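### 3.2 Materials

The table held play food and kitchen pieces of the kind sold for children. We chose them from a pool of 98 so that each could be named in one or two everyday words. Figure 2 gives three views of the white tabletop.

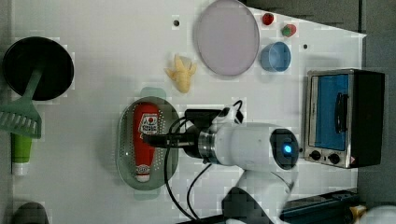 ### 3.3 Layout

A large plate and a light blue bowl near it served as landmarks. Smaller items went in the open space – the banana, for instance, lay beside the plate with its peel open. The ketchup bottle was harder to classify, as raters were split between "food" and "container."

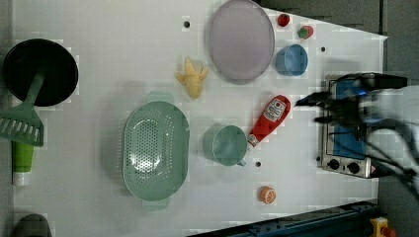 Murakami and Pretorius labeled all 1397 placements separately, using the Gardale list of household terms. They then met to settle the cases where their labels differed. Fruit gave little trouble. Cups and mugs took longer, and we kept both words.
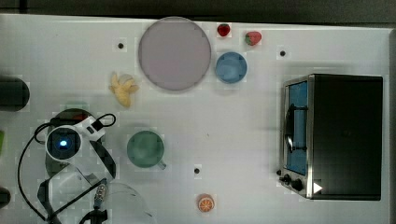

**Figure 2.** Tabletop with play food and kitchen items, three views.

### 3.4 Raters

We recruited 80 adults in February. Each rater sorted the items by use, then by shape.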